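Wednesday, bench 2
Greker teardown kit, loaner unit from Ondrejka. Review notes, part one.

Setup is the two-arm version on our own slatted bench, with the parts fixture to the left of the case. Donor machine is a Dell tower from the scrap pile, side panel off, laid flat. CPU out, hard disk in its carrier on the fixture. Goal for the week is to decide whether we extend the loan or send it back. 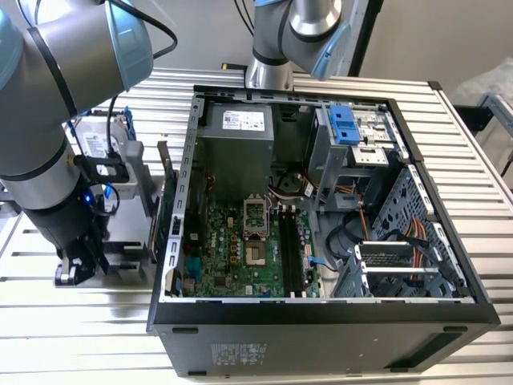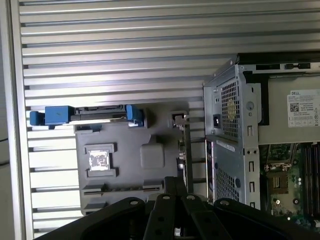
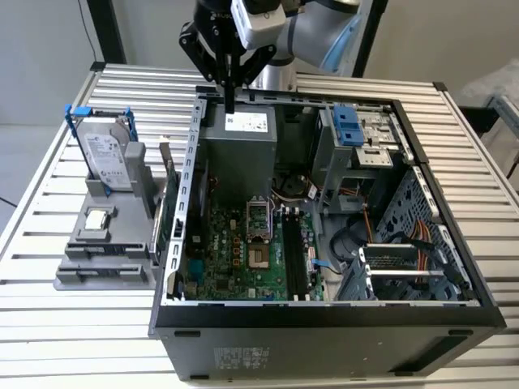
What came with the loan

Two arms, two grippers, wrist cameras, the fixture, a controller box and the Nomach task editor on a license that runs through September. The paper manual covers the single-arm kit only. Yufang Tian found the two-arm supplement as a PDF on the controller itself, under a folder called misc. I have copied it to the shared drive.

Mounting took most of a morning. The base plates are drilled for the wider extrusion, so we used our own T-nuts. Ondrejka should list that in the quote if we go ahead.

Drive handling

The standard recipe for a 3.5-inch drive assumes a bare drive. Ours sits in a carrier, and the grip width has to be entered by hand. Once that was set, we ran 6 place-and-return cycles on the fixture. 5 were clean. On the other one the carrier went in at an angle and hung up on the edge, and the arm stopped by itself on the force limit, as it should. I lowered the approach speed after that and have not rerun the set.

The blue latch on the drive cage is a different matter. The recipe library has nothing for it. Yufang taught it as a push with one finger while the second arm stays parked out of the way. It works at low speed, but the taught point is tied to where the case sits on the bench. Move the case a little and it has to be taught again. I asked Ondrejka whether the editor can anchor a point to something the wrist camera finds, like the edge of the power supply. They say the Gasero vision add-on does this. It is quoted separately and was not in the loan.

Wrist camera

Good enough for finding the power supply and the drive cage. The gripper takes up the bottom of the view, so anything directly under the fingers has to be looked at before the final approach. Shiny metal under the overhead lights gave a few false edges. Turning off the lamp nearest the window helped.

Cables

Did not try unplugging anything with the arms. The SATA and power leads are soft and move every time something brushes past them, and the supplement says cables are to be cleared by hand first. For our use that is a real limit — most of the towers we get still have everything plugged in. Need to put this in the review in plain terms.

Gripper fingers

The stock fingers are long enough to reach into the case without the wrist touching the side wall. Tips are smooth. Yufang wants to try the rubber pads from the spares drawer. Check with Ondrejka first that this does not affect the loan terms.

Time

One full teach for this model of tower, drive and latch only, came to 125 minutes with both of us on it. A second tower of the same model should be much shorter, but we have not done one yet.

To do
Rerun the drive cycles at the lower speed
Shift the case on purpose and log how far the latch point can drift before it misses
Get a written price for the Gasero add-on
Ask for a single manual that covers both arms
Label the two controller cables, they are the same length and the same color

Leave the fixture bolted where it is. The taught points depend on it.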